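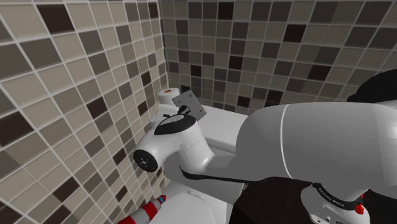

Textbooks > Robot Arms in Small Rooms > Chapter 9

Print this page | E-mail this page

March | By Catalina Carrasco

Chapter 9
Two Controllers, One Bathroom

I picked a bathroom for this chapter because bathrooms are mean to robot arms. A workbench lets you get away with almost anything. You can swing the elbow out wide, come at the part from above, back off, try again, and the worst that happens is you look a little clumsy. Put the same arm next to a toilet tank in the corner of a tiled room and suddenly every bad habit you have shows up at once!

In Chapter 8 we spent our time on grippers, and I hope you still have your notes, as we'll be leaning on them. This time the gripper stays the same from start to finish. So do the arm, the room and the cameras. The part we swap is the controller, meaning the piece of software that decides how each joint should move to get the hand where you asked for it.

We have two of them to try. The first is Wutus, which I've used for years and know far too well (I can usually guess what it's going to do wrong). It plans a whole path before anything moves, then follows that path to the end. The second is Sondau. It works out its next little move over and over as it goes, pulled toward the goal and pushed away from anything it thinks is too close. Patricio Alarcón wrote the version we'll use, back when the two of us shared an office in Ustberg, and he and I have been arguing about which one is better ever since. You'll get to hear both sides.

All of the runs are in simulation. I'd like you to bump into things in this chapter, often, and look hard at how it happened, and a simulated tank costs nothing to replace. You'll still need to be careful about what you conclude from it. Contact is one of the hardest things for a simulator to get right, and Section 9.4 is mostly me complaining about that.

The job

The arm is holding a flat gray plate, and we want the hand to bring it over the tank lid without hitting the lid, the wall or the roll of toilet paper. That's the whole job. It sounds easy until you think about the shape of the thing in the hand. A plate sticks out past the fingers, so a controller that only keeps track of the fingers will happily drive a corner of it into the tile. You have to tell the controller about the plate too, and you have to tell it which way the plate is tilted.
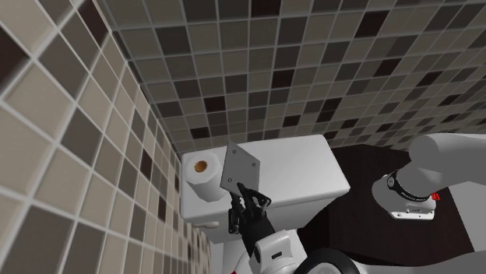 Figure 9.1. The gripper holding the plate above the tank lid, just right of the paper roll.

Try a quick exercise before you read on. Look at Figure 9.1 and pick the thing you'd expect the arm to hit first on its way out. Write it down. When I first set this up I said the roll, and I was so sure about it that I nearly left the rest of the arm out of my collision checks. Then I watched where the big links went while the hand was creeping along over the tank, and I put them back in.

What we'll measure

Each controller gets 100 runs, from starting poses that are the same for both. For every run we log three things: whether the plate got to its goal, the smallest gap between the plate and anything else, and how long the move took. Any run that goes past 30 seconds gets stopped and counted as a miss. Patricio thinks that limit is unfair to Sondau, which likes to slow down in tight spots. He may have a point, and in the problems at the end of the chapter you'll change the limit and see what happens to the scores.

Keep the raw logs! Averages hide a lot here. Two controllers can have the same mean gap while one of them scrapes past the lid every so often, and you'd want to know which.

9.1 Getting the starting poses right

Load the room file and set the arm to its rest pose. Before you touch either controller, move each joint by hand, one at a time, and watch the plate as you do it. Start with the wrist.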